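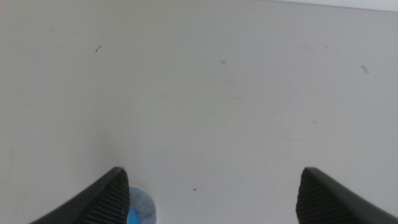 I spent most of the holiday break trying to get down to one cup. One cup per person, I mean, because our kitchen cabinet had reached the stage where you open the door with one hand and keep the other hand ready underneath. If you read this newsletter last year you'll remember the mug avalanche (my toe remembers it too).

So everything came out. Every mug, every tumbler, every sippy lid without a sippy cup, all of it on the floor on old towels while I sat in the middle with a coffee and a growing sense of shame. There was a travel mug from the Pornevach road race, which I did not run. There were the glasses my aunt gave us that can't go in the dishwasher and so have never once been used. And the plastic ones! I don't know where plastic cups come from. We have no small children living here anymore and still they multiply, I swear, in the dark, behind the gravy boat.

Ebony Waaka wrote to me after the last issue to say her family gives each person a color and that's your cup, all day, and you rinse it yourself. I loved that so much I stole it on the spot. My husband took green, my daughter wanted yellow and then changed her mind twice, and I went for blue because blue was what I could find without getting up off the floor. 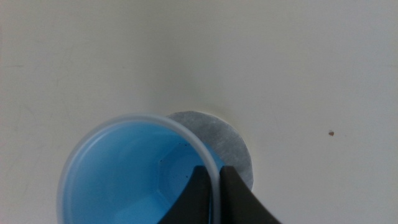
Then came the question of where the cups live between drinks, which I hadn't thought about at all. If they go back in the cabinet you've forgotten by lunchtime and you reach for a clean one, and by dinner the sink is full again. So they stay out. Mine spent its first week wandering from the windowsill to the bookcase to the top of the dryer, and I kept finding it in the evening with an inch of cold tea in it. Yuck. I've tried a tray (too big, it turned into a place for mail) and a row of hooks, which are lovely for mugs and no use whatsoever for a cup with no handle. For now we each have a spot and we're sort of sticking to it.

Vaughan Tipoki, who has been reading since the days when this went out to 27 people and one of them was my mother, asked whether I'm against plastic these days. I'm not, really! I'd rather use what we have until it gives up. A light little cup you can drop on the kitchen floor without anybody shouting is worth having, and I'm not going out to buy a matching set in glass just so the shelf looks nice in the newsletter. I give them a good wash by hand with a bottle brush, and I pay attention to the corners at the bottom, where the gunk likes to sit.
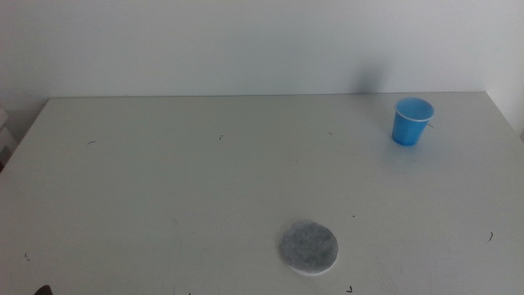
The bigger change for me has been the tables. Once the cabinet was sorted I got a bit carried away and started on every flat surface we own, and I've decided that the trick (for me, you may be a much tidier person) is to leave one thing out and put the rest away. A white table with a small blue cup standing up near the back edge makes me want to sit down and write a letter, and the same table with four cups, a stapler and a bag of clothespins makes me want to go lie down. I wiped everything with plain warm water and a drop of dish soap, then a dry cloth so it wouldn't streak. It took me one podcast and half of another.

The cups that didn't make the cut went in two boxes. One is going to the swap shelf at the Kitmont library, which takes kitchen things again starting in February, and the other is in my trunk, where it rattles every time I turn left. If anyone wants eight glasses that can't go in the dishwasher, please write to me. I'll drive them over.

142 shares
27 comments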